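Was macht eigentlich eine Botschafterin?

Als Kind dachte ich, eine Botschafterin trägt Briefe aus. Botschaft heißt ja auch Nachricht! Ganz falsch lag ich damit gar nicht, und ich erkläre euch jetzt, warum.

Stellt euch 2 Länder vor, ich nenne sie Wumbei und Closow. Zwischen ihnen liegen 4000 Kilometer. Die Regierungen wollen trotzdem miteinander reden, über Handel, über Schulen, manchmal auch über einen Streit. Also schickt Wumbei eine Frau nach Closow, sagen wir Adjoa Kpodo. Sie wohnt dann dort und spricht für ihr Land — das ist ihr Beruf.

Ihr Büro heißt auch Botschaft (ja, schon wieder dieses Wort). Die Polizei von Closow darf da nicht einfach hineinspazieren, sie muss vorher fragen. Viele glauben deshalb, das Haus gehöre zum Gebiet von Wumbei. Stimmt aber nicht, der Boden bleibt Closow.

Und wenn ihr im Urlaub euren Pass verliert? Dann hilft die Botschaft eures eigenen Landes oder ein Konsulat, das ist so etwas wie ihre kleine Schwester.

Richtig spannend wird es bei Ärger. Dann wird die Botschafterin ins Ministerium bestellt und muss sich anhören, was die anderen wütend macht. Schreien gehört sich dabei nicht! Danach berichtet sie alles nach Hause, und dort überlegt man, was man antwortet.

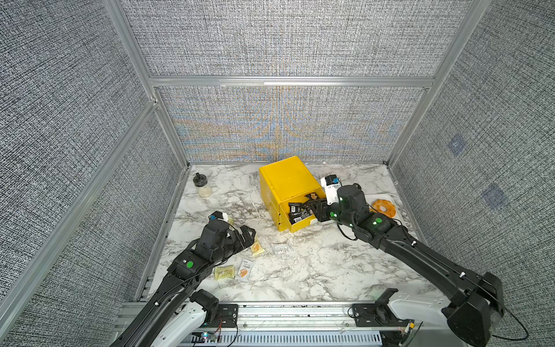
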